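Firnari 30 garden building kit: review

Supplied as a flat pack of pre-cut softwood wall studs, floor joists, roof trusses and two bags of galvanised brackets. Cladding, roofing felt and foundation are not in the kit. Fixings are, apart from the anchor bolts. I put mine up in August on a concrete slab, with Patricio Lucero on the other end of the long pieces.

The studs were straight, with 3 rejects out of 121. Zúñiga, the supplier, replaced those without argument. Joist ends are notched at the factory and the notches fit the brackets properly. The trusses come as halves joined by a plywood gusset at the ridge, and the pre-drilled holes in the gusset are slightly undersized for the bolts supplied. Run a drill through them on the ground before lifting.
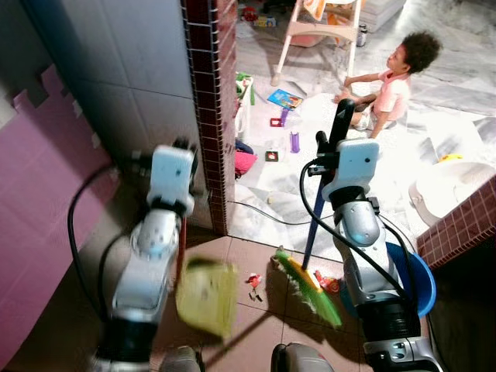
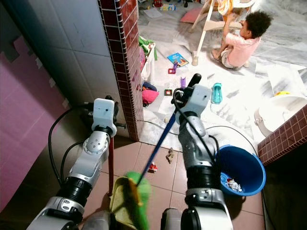
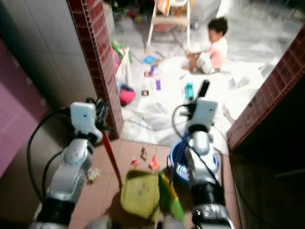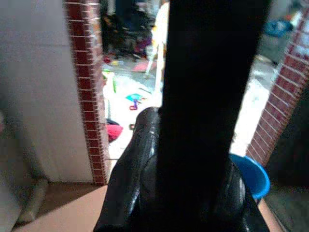 The manual is the weak part. Wall panels are lettered in the drawings and numbered on the timber, and the conversion table is on the last page. The door header is drawn upside down. Bracing straps are shown on the gable walls only; I fitted them on the long walls too, and would advise it on any exposed site.

Erecting the frame took two people 2 days. Allow longer if the slab is out of level, as the sole plates have no adjustment and must be packed. Once braced, the frame had no movement at the eaves that I could detect by hand.

The Prikton kit of similar floor area uses heavier studs but leaves you to cut the rafters. For anyone without a decent mitre saw, the Firnari is the easier job.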